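The credit union finally approved our equipment loan in December, after 5 months of back and forth. The holdup was a lien. When I bought the business from the Vītola family, their old lender never filed a termination, so on paper someone else still had a claim on the oven and the mixers.

I hired Ona Jaunzems to sort it out. She wrote two letters to the old lender and got the release filed. Her bill was $475.

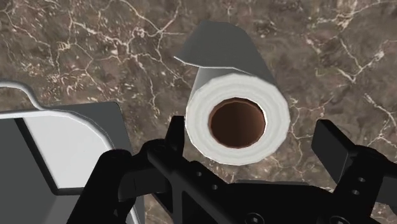 The other sticking point was the personal guarantee. The first draft had me guaranteeing everything I might ever owe them, including the card we use for supplies. Ona got it cut back to this loan only. The payment is $1,498 a month, more than I wanted, but there's no penalty for paying early.

If you're buying a small business, order a lien search before closing. I skipped it. Next I have to send them our insurance certificate and last year's returns.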